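The Panel Episodes

I had done 189 good ones by the time the heating went off on Monday night, and I wanted 11 more before the last tram to Grostitz.

You will have to take my word for how much fun it is. My sister thinks I move rubbish about for money, and yes, all right, from the outside it looks like that. I pick a thing up with the gripper, I carry it somewhere, I put it down, and then I do the whole business again with the thing turned a little, or the light changed, or my feet in a different place. Every go is called an episode. Omness collects the episodes, and once a week they are fed to Esby, who has never held anything in its life and is desperate to learn (I say desperate, it's a rack of computers in a cupboard, but you start to feel these things).

The trick is to forget your hands. That was my first lesson and it took me most of September. A hand cheats. It feels the edge slipping and curls a fingertip round before you've had a chance to think, and none of that is any use to Esby, because Esby will only ever have two pads that open and close. So you hold the gripper and you let your own clever fingers go quiet. You come in slowly. You close, you wait for the pads to settle, you lift. When it's going well it's like writing with a very fat pencil and finding your handwriting is still yours.

Monday was the panel. Long, thin, grey, no thicker than a biscuit, and it had to be held on edge and carried upright past the big curved board without touching it. I adored the panel. Cups are easy, cups want to be held. Sponges forgive you anything. But the panel had opinions! Grip it too low and the top began to wag. Grip it too hard and it twisted in the pads, ever so slightly, and then you were carrying it crooked and had to decide, live, with everything recording, whether to carry on or put it right.

I always put it right. Those are the ones I'm proudest of.

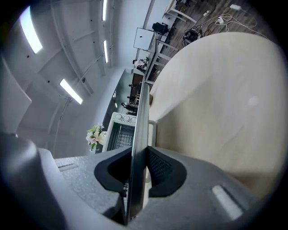
"You've gone over your time again," said the night supervisor, from somewhere behind me. She had her coat on. She was eating an apple.

"Two more."

"You said two more at episode 180."

"They were different two."

She came and watched, which she hardly ever did. I brought the panel up, and at the top of the lift it leaned away from me, a lovely slow lean, and I stopped, dipped my wrist, and let it come back to straight before I moved on. Nineteen seconds, start to finish. The quickest I'd done all evening was less than half that.

"That one's slow," she said.

"It's wonderful."

"They'll bin it. The new filter takes out anything with a pause in the middle. Paewai wrote to us about it, they want clean runs for their warehouses."

I put the gripper down on the table, quite carefully, and asked how many had gone already. She looked it up on her phone, chewing. Since the filter came in, 539. I thought of every wobble I had caught, every dropped corner and second try, swept off into nothing while Esby was shown page after page of me being perfect.

"But then it'll never see anybody nearly drop something," I said. "It won't know what you do!"

"No," she said. "I suppose it won't."

She finished the apple. Then she sat down at the machine with her coat still buttoned and opened a folder I hadn't seen before, and she asked me what I would call them, the ones with the pause. I said I'd never called them anything. She typed for a while and turned the screen so I could read it. The folder was called Recoveries, and she was dragging the 539 into it, a great blue block of them, and setting it to go across with the weekly batch.

"Can you do that?"

"I can do it until somebody reads the log."

I missed the tram. We got through the rest of the set with her calling out a fresh starting place each time, further off and meaner, the panel tipped, the panel back to front, me standing on one leg at one point, for which there is no good reason except that she wanted to see. I caught nearly all of them. One went clean out of the pads and hit the floor with a smack and we both shouted, and she kept that too.

It was three weeks before they put Esby's new lessons into the arm at the Grostitz lab and let us come and look. They gave it a panel. It reached in, closed, waited, and lifted, smooth as anything, and the people from Paewai nodded at each other. Near the top the panel began to lean.

The arm stopped. It dipped its wrist, the way I do, a bit to the left and then back, and stood there holding the thing dead straight for what felt like ages.

"Why has it paused?" said one of the visitors.

The night supervisor got hold of my sleeve and squeezed it so hard I had the marks at teatime.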